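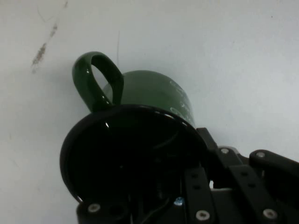 Der Becher am Haken

Becher sind das Geschirr, von dem ein Haushalt fast immer zu viel hat. Teller kauft man im Satz, Gläser gehen zu Bruch, aber Becher kommen einzeln ins Haus, als Mitbringsel, vom Flohmarkt, aus dem Urlaub, und sie bleiben. Im Schrank stehen sie dann in zwei Lagen übereinander. Der unterste ist meistens der, den man gerade haben will.

Heledd Gethin hat in ihrer Wohnung im August alle Becher aus dem Schrank genommen und auf den Küchenboden gestellt. Es waren 30, in einem Haushalt mit 3 Personen. »Benutzt haben wir vielleicht fünf davon«, sagt sie. Die fünf hängen seitdem an einem Becherbaum neben der Spüle, der Rest ging zum Teil an die Nachbarn und zum Teil in eine Kiste im Keller. In dem Schrankfach liegen jetzt die Backformen.

Der Becherbaum ist ein altes Möbel im Kleinformat: ein Pfosten, ein Fuß, dazu ein paar Zapfen, die in verschiedene Richtungen abstehen. In den Küchen der siebziger und achtziger Jahre war er weit verbreitet, später galt er als Staubfänger und verschwand. Hefin Meredith drechselt und leimt solche Ständer in einer kleinen Werkstatt, die er unter dem Namen Rondamow betreibt. Seit einigen Jahren verkauft er wieder mehr davon, vor allem an Leute mit kurzen Arbeitsplatten und wenigen Oberschränken.

Auf die Zapfen kommt es an, sagt Meredith. Stehen sie zu flach, rutscht ein schwerer Becher beim kleinsten Stoß nach vorn. Stehen sie zu steil, bekommt man den Henkel nur mit Verrenkungen darüber. Er bohrt die Löcher deshalb leicht schräg und setzt die Zapfen auf unterschiedlicher Höhe ein, damit sich die Becher nicht berühren. Bei gekauften Ständern lohnt es sich, den eigenen Lieblingsbecher mit ins Geschäft zu nehmen und auszuprobieren, ob der Henkel passt. 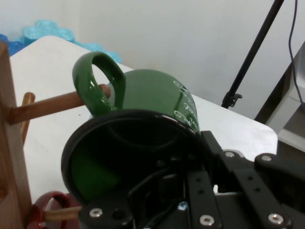
Denn Henkel sind sehr verschieden. Ein hoher, runder Bogen lässt sich mit einer Hand einfädeln, auch wenn man in der anderen das Geschirrtuch hält. Enge Henkel, durch die kaum zwei Finger gehen, bleiben am Zapfen hängen oder sitzen so stramm, dass beim Abnehmen der ganze Ständer mitkommt. Und manche Becher hängen kopflastig – das sieht man erst, wenn sie hängen.

Dazu kommt das Gewicht. Zodwa Van Wyk töpfert selbst und hat einige ihrer Becher auf die Küchenwaage gestellt. Der leichteste wog leer 283 Gramm. Wer vier oder fünf solcher Stücke aufhängt, sollte sie verteilen und die schwersten nach unten nehmen. Van Wyk hängt immer abwechselnd links und rechts auf. Ein Ständer, der nur auf einer Seite beladen ist, kippt leichter, wenn jemand an der vollen Seite zieht.

Beim Material gehen die Meinungen auseinander. Glasierte Keramik verträgt den Alltag am Haken gut, solange die Becher nicht aneinanderschlagen. Emaille ist unempfindlich gegen Gedränge, aber wenn sie auf den Fliesenboden fällt, kann am Rand etwas abplatzen, und an solchen Stellen setzt sich Rost an. Citlali Hinojosa, die einen Laden für gebrauchtes Küchengerät führt, stellt ihre Emaillebecher lieber ab. »Die sind so leicht, die will ich greifen und nicht erst abhängen«, sagt sie. Neben dem Becherbaum hat sie ihnen einen festen Platz gelassen.

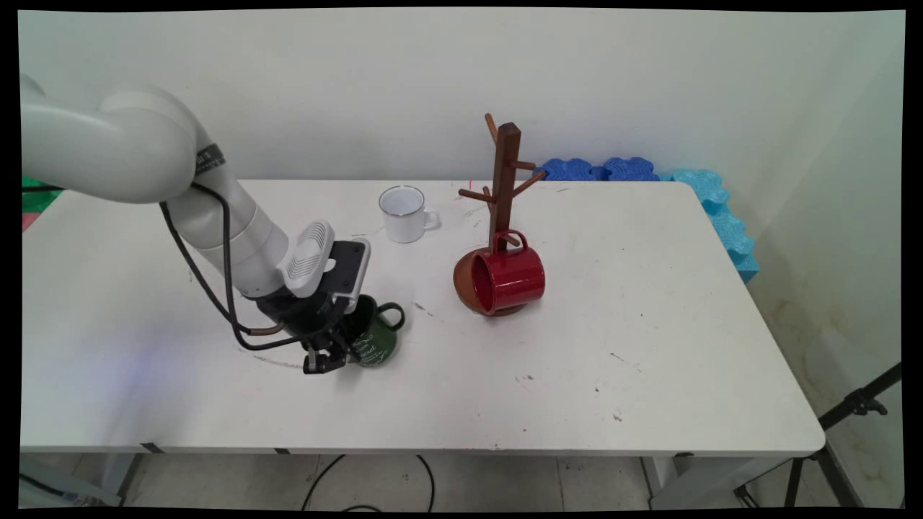

Grüner Keramikbecher und weißer Emaillebecher, daneben der Becherbaum aus Holz.

Gegen den Staub hilft nur Benutzung. Was täglich in die Hand genommen wird, muss man nicht extra abwischen, und was drei Wochen unberührt hängt, gehört wohl nicht an diesen Platz. Direkt neben dem Herd sollte der Ständer nicht stehen, dort legt sich Fett auf Glasur und Holz. Das Holz selbst wischt man feucht ab und trocknet es nach. Meredith ölt seine Ständer einmal im Jahr und lässt das Öl 15 Minuten einziehen, bevor er den Überschuss mit einem Lappen abnimmt.

Nass aufhängen sollte man die Becher übrigens nicht. Das Wasser läuft am Henkel entlang auf den Zapfen und von dort zum Pfosten, und nach ein paar Monaten lockert sich die Leimstelle. Heledd Gethin lässt ihre deshalb auf einem Tuch abtropfen und hängt sie abends auf. Die Kiste im Keller hat sie bisher nicht wieder geöffnet.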